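Edach Software Working Group
Minutes of the meeting held April 21, 2025

Present: perception, planning, control and tooling leads, plus the two people on rotation from the Burstead team. Husham joined by call for items 1 through 4.

Minutes of the previous meeting were accepted with one correction. The gripper timeout belongs in the controller config and should not have been listed under the planner.

1. Build and release

The release branch was cut last week. Two tests were still failing at the time of the cut, both in the trajectory replay suite. One was a stale file path. The other is a real fault: when a replay is paused and resumed, the controller picks up the first waypoint again and ignores the stored index. Control has a fix in review.

Tooling asked that nothing be merged to the release branch without a linked ticket. Agreed.

Action: control to merge the resume fix and rerun the replay suite before the branch is tagged.

2. Nistor planner update

The new version of Nistor has been running on the bench arm. Planning reported that it returns a path sooner on the short moves and shows no difference on the long ones. It also changes the default joint limit margin, which was not in the release notes. Two of our saved poses now fall outside the limits and are rejected at load.

There was some discussion about whether to change the poses or override the margin. Control preferred to change the poses, as the old ones were close to the wrist limit anyway. Planning will send Husham the wording for a line in the release notes.

Action: planning to re-record the two poses.

3. Block detection through clear containers

Perception presented results on the container set. The set has 488 wrist camera images with red blocks on the tray, inside the translucent container, or both. In 261 of them the detector reports every block that the labels say is there. The rest have at least one miss, and almost all of the misses are blocks behind the plastic.

The image discussed at most length has one block in the open on the blue tray and four more seen through the container. The open block gives a clean mask, knob included. The four behind the plastic are harder. The one at upper right is blurred and has a red haze next to it, and the one lower down on the right has its outline broken up by a ridge. The pair at the lower left sit close together with glare across one of them, and the detector tends to merge them into one object.
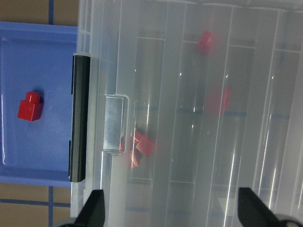 4. Changes to the detection pipeline

Following from item 3, perception proposed three changes.

a) Keep a separate class for blocks seen through plastic. The planner needs to know that it can't go straight to them, and at present it has to work this out from the container mask, which is often wrong near the rim.

b) Drop the fixed color threshold. The same block reads as bright red in the open and pale pink or salmon behind the plastic. Widening the threshold was tried and it started picking up the haze as a block.

c) Mask out specular highlights before the grouping step. Small highlights and long streaks along the ridges both split masks that should be whole.

Planning supported (a) but asked that the new class carry a confidence value. Burstead asked if the depth channel could do the job of (c). Perception said depth returns on the clear panel are not usable, with holes where the ridges are, and does not want to build on them.

Changes (a) and (c) were approved. Change (b) is on hold until there is a replacement that does not depend on color alone. Perception will bring a proposal.

Labeling was also raised. The current guide does not say what to do with a block whose full shape can't be made out. Some labelers have been drawing the visible part and others have been guessing the whole. It was decided to draw the visible part only and set the occlusion flag. Existing labels will be checked against this rule, starting with the images that have misses.

Action: perception to update the labeling guide and circulate it.
Action: planning to add the new class to the message definition.

Husham left the call.

5. Logging and disk use

The logger is writing full-rate joint states even when the arm is idle. Tooling wants to drop to a low rate after 9 seconds without motion and return to full rate on the first command. Control had no objection provided the switch is recorded in the log itself, so that gaps are not mistaken for dropped messages.

Old logs will be moved off the bench machine. Anyone who needs a run kept locally should tag it before the end of the week.

Action: tooling to implement the idle rate and post the tagging instructions.

6. Other business

Burstead would like the bench arm for their calibration work in August. No conflict known at this point. To be confirmed when the summer schedule is out.

The simulator license server was down twice this month. Tooling is in contact with IT.

Next meeting: same time, two weeks from now. Items for the agenda to tooling by the day before.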